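# Running a left-right-pass gift exchange

Updated 31 May 2018

This game works for a seated group of up to 14 people. Each player brings one wrapped gift, the leader reads a short story aloud, and gifts move one seat every time a direction word comes up. Allow 2 rounds if the group is small.

## What to prepare

- One wrapped gift per player, with a spending limit announced in advance
- A printed story containing the words "left" and "right"
- Chairs in a closed circle, with no gaps wider than an arm's reach
- A small bell or a cup and spoon to signal a stop

Write the story before the party. Ours is set in a made-up town called Zuststead, where the Mabula family loses its holiday dinner. Any plot will do as long as the direction words are spread evenly. Bold each one on the printed copy so the reader does not skip it.

Keep the lefts and rights unequal. If the totals match, every gift ends up back with the person who brought it. The same thing happens if the difference between the totals equals the number of players, so check the math again once you know who is coming.

## Playing the round

1. Seat everyone and have each player hold their own gift in their lap.
2. Read one practice sentence containing both words. Correct anyone who passes the wrong way.
3. Start the story at a slow reading pace. Pause after each direction word until every player is holding one gift.
4. Speed up in the last third of the story.
5. Ring the bell at the final word. Players keep what they are holding.
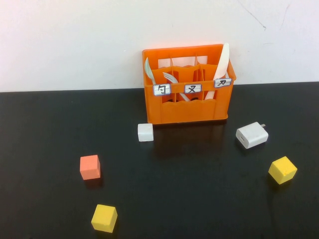 Gifts should stay wrapped until the bell. Open them one at a time, going clockwise from the reader, and have each giver identify their gift after it is opened. With a full circle this takes longer than the story itself, so serve food afterward - people set plates down on their gifts otherwise.

## Common problems

**Two gifts in one lap.** Stop reading. The player passes the extra gift in the last direction called, and the story resumes.

**Uneven group.** A late arrival can join between rounds but not during one. Add the chair and recheck the totals.

**Fragile or heavy gifts.** Put a numbered card in an envelope and pass that in place of the gift. Match the number at the end.

Sharon Okoth supplied the envelope method after our February party. It also works for gift cards, which are easy to drop.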